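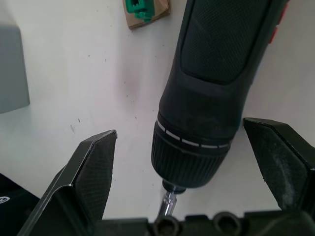 Cordless electric screwdriver held above a white work surface.

How to Request a Copy of a Police Incident Report

The Tascombe Records Office releases incident reports to victims, witnesses and their legal representatives. Reports on open investigations may be released in part.

1. Find your incident number. It is printed on the card given to you by the responding officer.

2. Complete Form 14 and sign it. Unsigned forms are returned.

3. Attach a copy of a photo ID. Representatives must also attach a letter of consent.

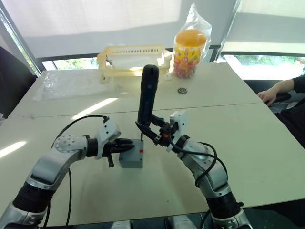
Two robot arms at work on a small gray box.

4. Submit the form at the Pundenora Street counter before 4 p.m., or send it by mail. The first 80 pages are free of charge.

Most requests are answered within 38 days. If names or addresses have been removed — as is usual in cases involving minors — the reply will state the grounds. Requests to review a removal must be made in writing and must quote the incident number.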